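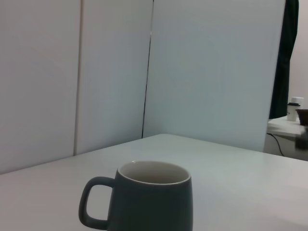 Gert Nel replied: Bicarb first, before you buy anything. Put a spoonful in, add just enough water to make a paste and rub it round with a soft cloth. Leave it 30 minutes and rinse. If the brown ring is still there, do it again the next day.

Original question
Tea stains in a mug with a pale glaze inside
I have a dark grey mug, matt on the outside and glossy off-white inside. I drink a lot of strong tea and it leaves a ring below the rim. The dishwasher doesn't shift it. I don't want to use a scouring pad as I did that to a Pylypenko bowl and it went dull. Also the outside picks up grey lines from teaspoons, is that the same problem?
Asked by Zanele Nel (no relation to Gert!), 2nd May

3 answers

Gert Nel
See top of page. Forgot to say, keep the paste off the matt side, it dries white and you have to wipe it twice.

Detotwood
Denture tablet. Fill with hot water, drop one in, leave overnight. Wash it properly before you use it again. I do all ours this way, 80p or so a go if you buy the small packets, less if you don't.
The lines on the outside are metal off the spoon. They sit on top of the glaze. A cream cleaner for hobs gets them off but try it underneath first, matt glazes can go shiny where you rub.

grasport_2
just drink coffee then you wont notice

Zanele Nel commented: Did the bicarb twice and the ring has gone apart from a bit near the handle. Will try a tablet on that. Haven't touched the outside yet.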